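Brileck Fund: Damp and Heat Loss in Older Workshop Buildings
Progress report, second period
Prepared by Kamlesh Tiwari

1. Scope of this period

The first report covered the choice of buildings and the fitting of sensors at Guveck and Sison. This one covers the winter readings, the air leakage tests and the first trial of lime repointing. Spending is dealt with in section 6. The work plan agreed with the Fund in December stands, apart from the change to the Esetti building described in section 4.

2. Readings

Loggers at Guveck and Sison recorded air temperature, surface temperature and relative humidity once an hour. The Guveck set ran without a gap and gave 2196 hourly records per logger. At Sison one logger on the north wall lost its clock after a battery change. Its records have been kept but are left out of the averages until the times can be matched against the neighbouring unit.

At Guveck, relative humidity near the foot of the north wall stayed above 70 per cent for most of the heating season. The same wall at head height was drier throughout. Heating was run on a timer from early morning, and the surface temperature at low level lagged well behind the air temperature until the middle of the day. Tenants who start at 7 a.m. are therefore working beside a cold wall for several hours, whatever the thermostat says.

Sison shows a different pattern. Humidity rises quickly in the afternoon and falls overnight, which points to moisture produced indoors. The tenants there wash and dry textiles. We have asked them to keep a simple log of washing times for the next period so that the peaks can be checked against use.

3. Air leakage

Fan tests were carried out at both buildings with the main doors closed and the extract vents taped. Guveck leaked most at the junction between wall and roof, and at old service holes that had been boxed in but never filled. Sison leaked mainly round its loading doors. New brush seals were fitted to the doors and the test repeated, with a clear fall in the leakage rate. Full results are in Annex B.

The service holes at Guveck have been listed and will be filled with mineral wool and a lime finish. Expanding foam was ruled out at the request of the building's owner, and we agree with that decision.

4. Esetti

Access to the Esetti building was delayed by repairs to the drains. Sensors were fitted late, and there is no full winter record. We propose to use Esetti as the test building for internal wall treatments and to take its baseline from the coming autumn.

The survey has been limited to the ground floor so far. Fixings into masonry will be kept to mortar joints wherever possible, and any core samples will be agreed with the owner in writing.

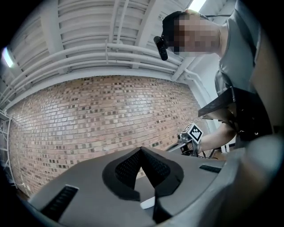 Three treatments are to be compared: lime plaster alone, lime plaster with cork, and wood fibre board. Each will be applied to a separate panel with the same sensor layout. Moisture content will be taken at two depths. An untreated length of wall will serve as the control.

5. Repointing trial

A trial area at Guveck was raked out by hand and repointed in lime mortar. The first mix shrank at the edges and was removed. The second, with a coarser sand, has held. It is too early to report any effect on moisture, and we do not expect a usable figure before the end of next winter.

6. Budget

Spending is within the agreed total. The extra sand, lime and labour for the second mix cost £1000, met from contingency. The delay at Esetti moves the sensor hire for that building into the next period with no change to the overall sum.

7. Next period

Work at Guveck will be limited to filling the service holes and repeating the fan test. At Sison, the washing log will be compared with the humidity record and the faulty logger replaced. Panel work at Esetti starts once the owner has approved the fixing details, which were sent last month. We ask the Fund to confirm the revised use of Esetti before materials are ordered.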